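Compare Grippers in the Yard Before You Compare Them on the Bench

By Nabila Naciri
June 24, 2022

Most gripper comparisons I am asked to review have the same layout. A gray table, a flat backdrop, one fixed camera, a set of blocks. The numbers that come out are tidy and repeatable. They are also close to useless for deciding which finger set to bolt onto an arm that will work somewhere else. I think the order of testing should be reversed. The cluttered setting should come first, and the bench should be used afterward to explain what went wrong there.

My view comes from the finger comparison we ran at Nomirbridge starting in February. The question was narrow. We had two finger sets for the same parallel gripper body, a straight one and a tapered one, and we wanted to know which to standardize on for two-arm handling of small upright containers. Kobina Asamoah ran the bench trials in simulation with a plain floor and even lighting. Younes Farouk ran the same task in our backyard environment, which has a curved patio, a lawn, garden furniture, trees and a slat fence. The controller, the arms and the starting poses were held fixed. Each finger set got 300 attempts in each setting.

On the bench, the two sets could not be separated. The gap in completed grasps was smaller than the gap between two runs of the same set with different random seeds. If we had stopped there, the choice would have been made on part cost.

In the yard, the tapered fingers came out ahead by 30 completed attempts. Grip force had nothing to do with it. In the log, nearly all of the difference sat in the approach phase, where the pose estimate for the bottle drifted and the straight fingers touched it before closing. A tapered finger has a smaller front section and forgives a lateral error that a straight one does not. The bench never produced the error, so it never had a chance to show which finger tolerated it.

What the background does to the estimate

The usual objection is that a gripper test should isolate the gripper. Ehab Abdel Rahman made this case in our internal review, and made it well. If the pose estimate drifts, he argued, the fault is in perception, and charging it to the fingers mixes two variables.

I accept the description and reject the conclusion. Nobody deploys fingers alone. The finger set is chosen to work behind a particular camera and a particular estimator, and its tolerance to their errors is one of its properties, as much as stroke or payload. A test that removes the error also removes the property.

The surface matters more than I expected. Speckled paving gives a feature matcher a large number of weak, similar responses, and a small object resting on it or held close to it has to be picked out from that. Foliage adds irregular edges. An open weave lets the background through, so its outline in a depth map depends on where the camera is. None of this is exotic. It is a patio.

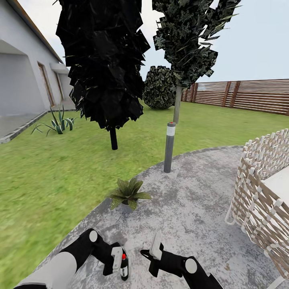
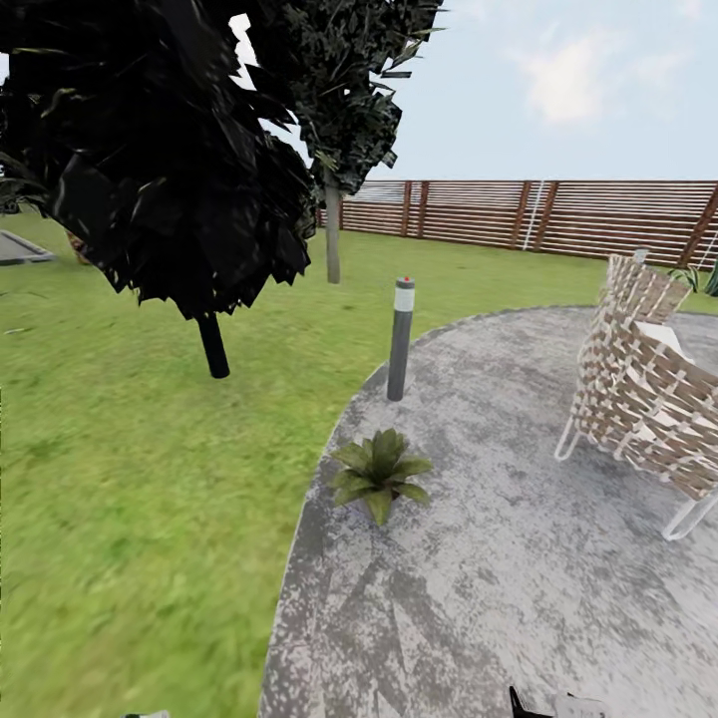
Both views are from the backyard environment, and the bottle is in the left gripper in the first.

Camera placement is part of the comparison

The second thing the yard exposed was how much our results depended on the viewpoint. On a bench, moving the camera changes the scale of the object and little else. In a furnished environment it changes what the estimator has to work with. One viewpoint has both grippers and the object well inside the image. Another has mostly lawn, fence and patio, with a fingertip at the bottom edge. The second kind of view is poor for grasping and quite good for localizing the base, and a controller that gives both the same weight will make bad corrections.

We found this late. For the first part of the yard trials, the fusion step weighted every view equally. Zineb Slaoui traced a group of failures to frames in which the gripper was barely in view and the estimator was still reporting high confidence. She changed the weighting to depend on how much of the gripper was visible, and we reran everything. The figures in this essay are from the rerun. Before the change, the straight fingers looked considerably worse than they are, and I would have signed off on that result.

I mention it because it is the strongest argument against my own position. A cluttered test has more ways to be wrong. It needs a better log, more careful review of failures, and someone willing to throw out a batch. Our yard trials took 10 working days including the rerun. The bench trials were finished in a fraction of that.

Limits of simulated yards

A second objection concerns simulation itself. Rendered grass is not grass. Leaf clusters built from flat, overlapping sheets have edges that no real tree has, and an estimator may fail on them for reasons that will never come up outdoors. Lighting is another weak point. Ours is hazy and soft, which is a kind condition, and I would not use these trials to say anything about hard sun.

Contact is worse. We model the bottle as rigid, with one friction value for the whole body, label and glass alike. A real label has an edge that a fingertip can catch. For that reason I do not quote the simulated slip rate in our comparison, although we recorded it, and I would be skeptical of any group that does quote one without a physical check.

What I do trust is the ranking under pose error. It depends mainly on geometry, and the geometry of the fingers is modeled to the drawing. When we injected the yard's recorded pose errors into the bench setup, the tapered set came out ahead there as well. This is the right use of a bench. It confirmed a mechanism that had been found somewhere else.

What I would change in our procedure

The present procedure at Nomirbridge calls for a bench comparison first and a scene comparison only if the bench shows a difference. I would drop that gate. A null result on the bench carries very little information, and under the current rule it ends the inquiry.

I would start each comparison with a short furnished run and log three items for every attempt: the pose error at first contact, the share of the gripper visible in each camera, and the phase in which the attempt failed. Then I would replay the error distribution on the bench, where it can be scaled up and down. The full set for our two fingers came to 1320 logged attempts, counting the replay, and the replay was the cheapest part.

I would also stop reporting a single success rate. It hides the phase, and the phase is what decides the purchase. A finger that fails on approach needs a different shape or a better estimator. A finger that fails on lift needs a different pad. Both can finish a trial with the same percentage.

Ehab still prefers the gate, on grounds of cost, and the procedure has not been changed. The next comparison is between two wrist cameras, and the draft plan again opens with a gray table. I have asked for the patio.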